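Week two of gathering runs for the Tai arm at Billstead. We're at 757 and need 4,000.
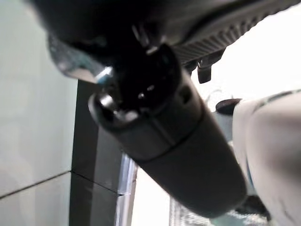 Each run is one person steering the arm through one short job. The wrist view gets saved with every move. Bright light is my main worry – the top right is nearly white in this one, and I'd like the model to learn with that left in.

Nobuhle Ntuli did 6 runs before lunch and I did 8. Hers are smoother. We keep the clumsy ones too, tagged separately. 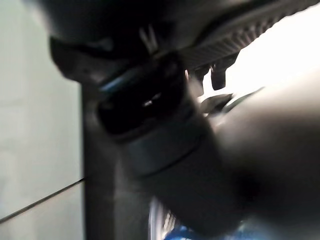 Wrist view, pale wall and thin black cable on the left.

More in June.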